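Kullotville Patient Information Forum
Section: Leaflets and written advice
Thread: Revision of the "Caring for your stitches" leaflet

o.requena
Members are invited to comment on the draft leaflet before it is sent for printing in January. The present version has been in use at the Kullotville outpatient desks for a considerable time, and 1390 copies remain in the store. The draft reduces the text from 900 words to a single folded sheet. Comments on wording are particularly welcome. Comments on the typeface should be sent to Girkow, who are setting the document.
Olga Requena

a_barrios
I have read the draft with care. The second paragraph uses "suture", "stitch" and "closure" for the same thing. Patients who telephone the desk say "stitches" without exception, and I would ask that the leaflet do likewise.
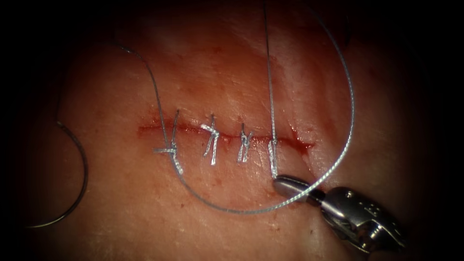

I would also ask that the phrase "keep the area dry" be given a limit. Readers cannot tell from it whether they may shower the next morning or must wait until the removal appointment. The old leaflet at least referred them to the card filled in by the nurse.
Abilio Barrios

s.prieto
I support the first point and cannot support the second. The period varies with the site of the wound, the dressing used and the instruction of the surgeon. If a figure is printed, it will be followed by people to whom it does not apply. The draft should say "until the date written on your card" and leave a space for that date.

a_barrios
The space for a date was tried on the old leaflet. Of the copies handed back to us at the desk, most had the space left blank. I do not offer this as a criticism of ward staff, who have a great deal to complete at discharge, but the leaflet should still be of use when the space is empty.

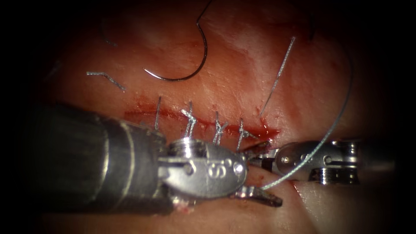

A short sentence giving the telephone number beside the blank would meet the difficulty. The number appears at present only on the back fold, under the parking charges.

esotomayor
May I raise the matter of dissolving stitches. The draft gives them one line at the end. In my department the most frequent call comes from patients who have found a loose end of thread and wish to know whether to cut it. The advice, "do not pull or trim the ends; contact us if you are concerned", should be placed near the top and in bold type.
Emiliano Sotomayor

s.prieto
Agreed, subject to the bold type being used sparingly. The draft already has six phrases in bold and the eye does not know where to settle.

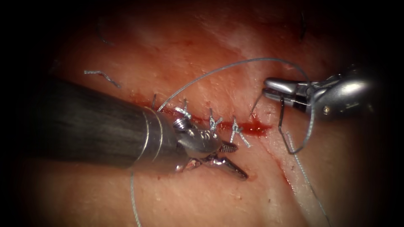 Leaflets Bulletin, Issue 46

o.requena
For ease of reference, the extract from the Bulletin concerning the previous revision is as follows: "Advice on signs of infection shall be given before advice on washing, and shall name redness, swelling, heat, discharge and fever in words the reader would use at home." The draft departs from this order. It was my decision to place washing first, as that is the question asked earliest. I am content to be overruled.

iker.b
I would overrule it, with respect. A patient may read no further than the first panel. Infection should be there.
Iker Barrios

esotomayor
I take the contrary view. Opening with infection alarms people whose wounds are healing normally, and some put the sheet away unread. Washing may come first provided that the heading "When to call us" is visible on the same panel. 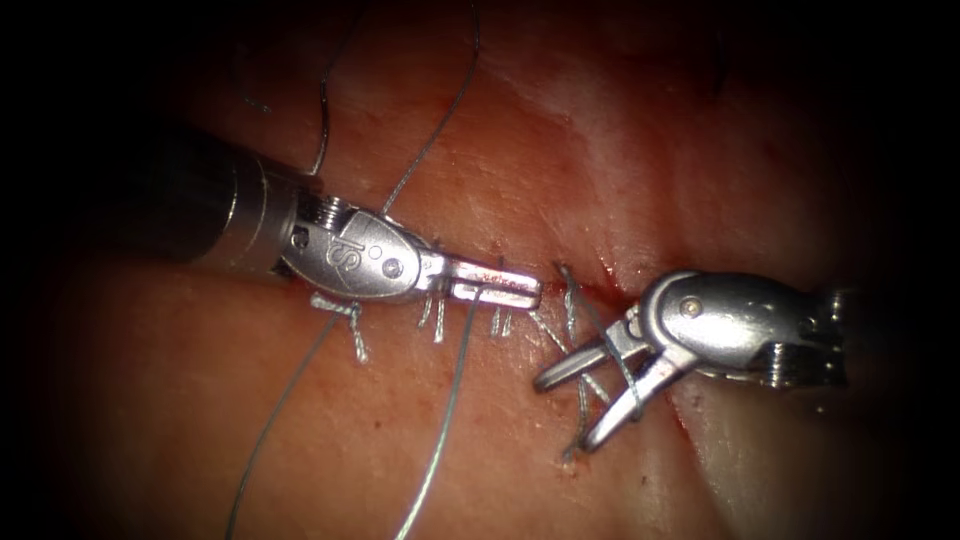 p. 35

iker.b
That arrangement would satisfy me if both headings are set at the same size. Could Girkow supply a proof in each order?

o.requena
Girkow have been asked for both. "Stitches" will be used throughout, the telephone number will move beside the date, and the line on loose ends will go to the second panel. The order of the first panel remains open. The proofs will be left at the outpatient desk for members who prefer to read on paper.

a_barrios
Please also correct "dressing's" in the fourth paragraph.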